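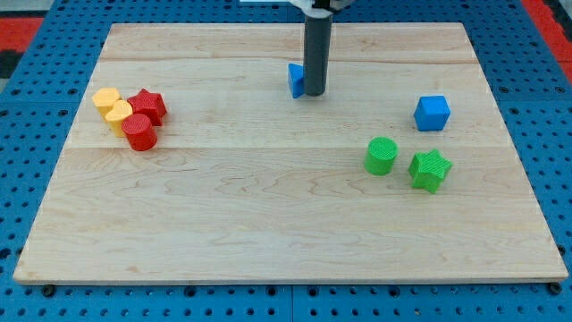 The returning officer's deputy told me at the count that a recount was "not warranted on these figures" and that the declaration would go ahead. I was a candidate's election agent for the Narnent ward by-election on Pladholm Town Council. Our candidate, an independent, had 247 votes and the winner had 295. I had asked for one because I saw a bundle marked 100 being moved from one candidate's tray to another's after the provisional totals had been read to us. Can a recount be refused like that, and is there anything I can do now that the result has been declared?
Posted by narnent_agent, Thursday

tellerdesk
They can refuse if they think the request is unreasonable. 48 votes isn't close. You should have asked for a bundle check.

Form4B
The rule for local elections in England is that a candidate or their election agent, if present when the count or any recount is completed, may ask for the votes to be recounted. The returning officer may refuse if, in their opinion, the request is unreasonable. The rules set no margin at which a recount becomes automatic.

A misplaced bundle is a different matter from a narrow margin. Moving a bundle of 100 changes the difference between two candidates by 200, so 48 would not by itself be a sufficient answer. What matters is whether the move came before or after the provisional figures were compiled, and whether those figures were then corrected. Did the totals declared match the ones read out to you?

Once the result has been declared the returning officer cannot reopen it. The only route is an election petition. The time limit is short and strictly applied, and you would have to give security for costs, so see a solicitor before lodging anything. Write down now which trays were involved, the time, and who was standing at the table.

oldpollclerk
Same thing at Desel years ago. They were tidying the trays and the figures were right. Ask the elections office for the ballot paper account, it may settle it.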